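The Glue Line

The board came back to the workshop at Dustley with a label tied to it, and the label said 1725, in pencil, with no other mark. Ritva Partanen put it on the bench face up and read the label twice. The firm numbered its boards in the order they were pressed. Number 1725 had gone out in August of the year before, and the man who pressed it had left in the spring.

She took a straight edge and laid it across the planks at the far end, then at the middle, then at the near end. She held a lamp behind it each time. No light came through at the far end. No light came through at the near end. At the middle, over the seam, there was a thin line of light that would not have troubled anyone who meant to cut bread.

"It's flat," said Lenni Manninen.

"It is nearly flat."

"Pesonen only sent it back for the finish."

"Then Pesonen has not looked at the seam."

Lenni wrote "finish" in the returns book and left a space after it. He had been at the bench for two months and had learned to leave spaces.

The method at Dustley was simple and was pinned above the press. Planks were chosen so that the grain ran the same way along each edge. The edges were planed in pairs, one face out and one face in, so that an error in the plane angle would cancel when the two were put together. Glue went on one edge only, spread thin with a card. The clamps were drawn up from the middle outwards, a quarter turn each, until small beads of glue stood along the line. The boards stayed in the press overnight. In the morning the beads were taken off with a scraper before they were hard enough to tear the grain.

Ritva had written the sheet. Valtteri Hakala had pressed board 1725, and he had not followed it. He drew up his clamps from one end. She had told him twice, and he had said that the glue did not know which end it was being pressed from. She had no answer to this at the time. She had thought of one since, to do with where the air goes, but by then he had taken a job at Jetis, on doors.

She wiped the face with a damp cloth to raise the fibres and stood the board on edge to dry. While it dried she looked through the pressing book. Each entry gave the board, the wood, the moisture reading, the clamp time and the initials. Against 1725 there was a V and an H, and under the moisture reading, in smaller writing, "left plank slow to dry. Used it. Good figure."

She read this again. It was the longest remark he had made in the book.

"Did he like this one?" said Lenni.

"He liked the figure."

"You can see why, with the swirl in it."

"Figure is where the grain could not go straight," said Ritva. "It moves more than plain wood. You put it where it can move."

"Where's that?"

"On a door," she said, and shut the book.

In the afternoon the board was dry and she sanded it. She used the middle grade first, along the grain, with the block held flat and the same number of strokes to each plank. Then she wiped it, waited, and went to the fine grade. The dust was pale and lay in the tray like flour. She checked the seam with her thumbnail. The nail passed over it in one direction and caught in the other, very slightly, so that she had to do it with her eyes shut to be sure.

There were two things to do with a board like this. It could be sawn down the glue line, planed and pressed again, and it would come back narrower by the width of the blade and the plane shavings. Or it could be oiled and sent. Pesonen had asked for a finish. Nothing in the order said anything about a seam.

Lenni had already set out the oil. He did not say which he would choose.

Ritva turned the board to the window, then a little further, until the light came low along the face. The streaks in the lower half went dark and the seam went with them, and for a moment it was one piece of wood. She turned it back and the line was there again, straight from side to side.

"Fill in the space," she said.

He picked up the pencil. "What do I put?"

"Put 'seam checked'. Put the date."

He wrote "seam checked, Jul 9, 2020" and blew the dust off the page. She took the cloth and began at the far end. 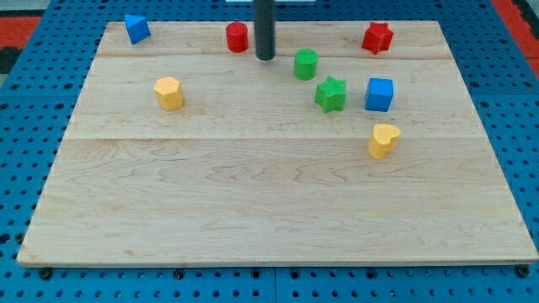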